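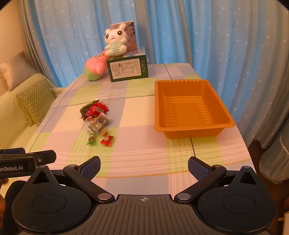
Kimaro (pinza manual)

Kimaro es una pinza manual de dos dedos, de construcción doméstica, destinada al registro de demostraciones de manipulación. Fue diseñada por Joris Vermeulen y Yoon-hee Seol en el taller compartido Lescombe, y su documentación se publicó el 23 de marzo de 2018. El diseño no incluye brazo robótico: el operador sostiene la herramienta por una empuñadura y ejecuta la tarea directamente, mientras una cámara solidaria al cuerpo registra los dedos y los objetos.

Historia

El proyecto partió de Josdale, una pinza anterior de Vermeulen con un solo dedo móvil. Josdale se abandonó en febrero por la holgura acumulada en el eje, que impedía repetir la posición de cierre. Seol propuso sustituir la guía lineal por dos palancas simétricas y rehízo las piezas del cuerpo. De la versión anterior se conservaron la empuñadura y el soporte de la cámara.

Diseño

Los dedos son brazos articulados que parten de carcasas situadas a ambos lados del cuerpo central y terminan en almohadillas enfrentadas. El movimiento de los dos lados está acoplado, de modo que el plano medio de agarre permanece fijo respecto a la cámara. La apertura máxima es de 147 mm. Los pivotes se montan con tornillos metálicos y se ajustan por par; un apriete excesivo aumenta el rozamiento y retrasa el retorno del gatillo.

Las almohadillas, de superficie texturada, se consideran piezas de desgaste. La documentación recomienda sustituirlas cada 4.000 cierres o cuando el relieve deje de ser uniforme. Los cables se conducen por detrás de los dedos, con longitud suficiente para no quedar tensos en apertura máxima.

Calibración

La calibración se efectúa en dos fases. En la primera se registran la posición cerrada y la posición abierta, con 7 repeticiones de cada una, y se toma la mediana. En la segunda se comprueba la alineación de la cámara con una marca en cruz en el cuerpo de la herramienta. Si la marca se desplaza entre sesiones, debe revisarse el soporte antes de continuar.

Uso en entornos domésticos

Las pruebas se realizan sobre mesas de uso corriente, con mantel, en tareas de recogida y colocación: caramelos envueltos, peluches, cajas de cartón y bandejas de plástico. Los envoltorios brillantes producen reflejos que dificultan la segmentación. Los tejidos estampados reducen el contraste entre el objeto y el fondo. Una serie completa consta de 200 demostraciones.

Limitaciones

La pinza no mide fuerza. El cierre sobre objetos blandos se estima a partir del ángulo de las palancas, con error variable según la deformación del objeto. Tampoco se ha documentado su uso con líquidos.

Derivados

Evesholm es una variante con empuñadura acortada y gatillo invertido. Comparte carcasas y almohadillas con Kimaro, pero sus archivos de calibración no son intercambiables.

Véase también

Efector final
Aprendizaje por demostración
Mecanismo de cuatro barras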